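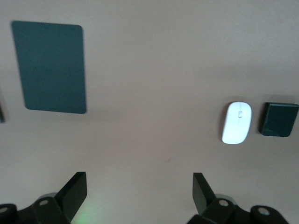

About Weretti Surfaces

Weretti makes cast and laminated work surfaces for offices, schools and light workshops. The company was set up by Sinan Altıntaş, a former coatings chemist, and operates from a single plant with a test room and a small sample store on the same site. Most orders come from furniture makers who buy finished panels and fit their own frames.

What we make

The Lametti range covers desk and table tops in matte finishes. Panels are cut to order and supplied with sealed edges. Standard colors are kept in stock as full sheets. Custom colors are matched against a customer sample and require a minimum order of 3 sheets.

The Kahraman range is intended for benches and counters that see heavier use. It has a denser core and a thicker top layer, and it can be drilled on site with ordinary carbide bits. It is not rated for outdoor installation.

How we test

Every batch is checked for thickness, flatness and gloss before it leaves the plant. One panel per batch is held back for abrasion testing, which runs for 2,000 cycles under a fixed load. Gloss is read before and after the run at the same marked points. A batch that drifts outside its limits is recut for internal use or ground down for filler.

Test records are kept by batch number, printed on the underside of each panel. Customers can request the record for any panel still in service.

Materials and waste

Offcuts are sorted by core type. Last year 94 percent of clean offcut material went back into filler or backing board. Dust from the edge line is collected separately and is not reused.

Orders and samples

Sample chips are free to trade customers. Full panels ship on reusable pallets through Ruter, our freight partner, and the pallets are collected on the next delivery. Lead time for stock colors is two weeks. The plant closes for maintenance in April, and orders placed during that month are scheduled from the first working day after reopening.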